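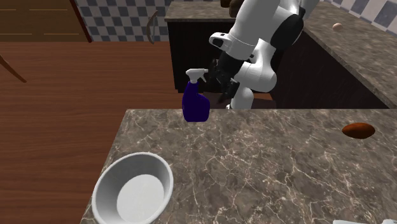

Rendering: a white-and-black arm over a marble countertop.

How Gisgate Runs 14 Shows on One Lighting Plot

Last updated: September

The Gisgate theater festival puts 14 productions on a single stage, with 200 seats and no dark days. Changeovers are short, so every company works from a shared lighting plot drawn up by Halvard Midtbø before the first load-in.

The plot fixes the position of each lamp. Companies may change color and level but not focus. Each show also gets 3 specials, which it can aim where it likes. Cues are stored at the desk under the show's name — the full festival file holds 785 of them.

Ebbe Strand, who directs the two-hander "Costix," asked for a low side light that the plot did not allow. The crew gave him a floor stand instead. It is set during the changeover and struck before the next house opens.

Sound follows the same method, with one speaker layout and one patch sheet. Scenery must fold flat against the back wall. "Jandonent," the largest show on the bill, packs into four rolling frames and goes on first each Thursday, when the crew has the morning free.

Comments

Björklund: Was the focus locked for the dance pieces too? Side light matters more there.

stagelefty: Saw Costix from row C. The floor stand was in my eyeline all night, good show though.

Contact | Copyright Gisgate Review | Back to top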